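Trarnside Household Word List
Data card and release notes

Summary

The Trarnside Household Word List is a collection of everyday words and short phrases gathered from households in the Trarnside district. It covers cooking, cleaning, weather, children's games, minor ailments and the naming of rooms and outbuildings. The list is maintained by the Trarnside Local Speech Office and is made available for teaching, private study and dictionary work.

This release contains 3000 entries. It replaces the trial release of October, which should no longer be cited. 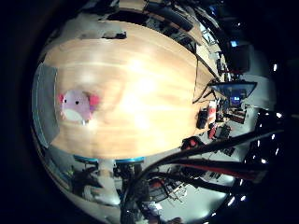 Contents of the release

entries.txt
The main list, one entry per line, fields separated by tabs.

households.txt
One line for each of the 128 participating households. Addresses have been removed. Each household is identified by a code and by one of three areas: Trarnside town, Orkstead, or the upper farms.

prompts.txt
The 200 prompts used in the interviews, in the order in which they were put.

changes.txt
A record of corrections made after the trial release.

Fields in entries.txt

id: a number that will not be reused if an entry is withdrawn.
headword: the word or phrase in the office's spelling.
variant: other spellings offered by the household, separated by semicolons.
meaning: a short explanation in standard English.
prompt: the number of the prompt that produced the entry, or 0 if the word came up in general talk.
household: the household code.
age: the age band of the speaker (under 18, 18 to 40, 41 to 65, over 65).
still_used: yes, no, or unsure, as reported by the speaker.

A blank field means that the information was not recorded. It does not mean "no."

Method

Interviewers visited each household once and worked through the prompts in order. Prompts were worded as plain requests ("What do you call the last piece of a loaf?"). Interviewers were asked not to suggest an answer. Where two members of a household disagreed, both answers were entered separately.

Spelling follows the Nomura scheme, adopted by the office for its earlier list of field names. The scheme uses ordinary letters only and marks long vowels by doubling. Readers who are used to the older parish glossaries will find some familiar words under unexpected letters; "yat" and "yett," for instance, are both filed under yat.

Meanings were drafted by the interviewer and checked by a second reader. In 542 entries the second reader changed the draft. Both versions have been kept on paper, but only the final wording appears in the file.

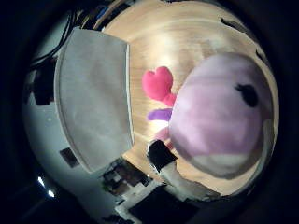
Entries marked with prompt 0 were treated in the same way, with the difference that the interviewer wrote down the full sentence in which the word occurred. Those sentences are not part of this release. Many of them mention neighbors or family matters, and consent was given for the words alone.

Known limitations

Orkstead is thinly covered. Several households there withdrew before their interviews could be arranged, and the words for dairy work are poorer as a result.

The age band is that of the speaker who gave the answer, which was often the oldest person at home. The list should not be used to compare the speech of age groups.

Prompts 61 to 74, on washing and drying clothes, were reworded partway through the work. Answers to the two versions have not been separated.

The still_used field reflects opinion. Some speakers answered "no" and then used the word later in the same visit.

Opening the files

The files are plain text in UTF-8. Spreadsheet programs may turn some entries in the variant field into dates. Users are advised to import every column as text. The files can also be opened in Neltano, the office's own index program, by choosing Import and then Tabbed List. Versions of Neltano before 2.1 drop the final column without warning.

Terms of use

The list may be copied and quoted freely for study and teaching. Printed works that reproduce more than 200 entries should credit the Trarnside Local Speech Office and give the release date, May 2010. Attempts to identify households from their codes or answers are not permitted.

Corrections

Corrections should be sent to the office in writing and should quote the entry id. New words from outside the district cannot be accepted.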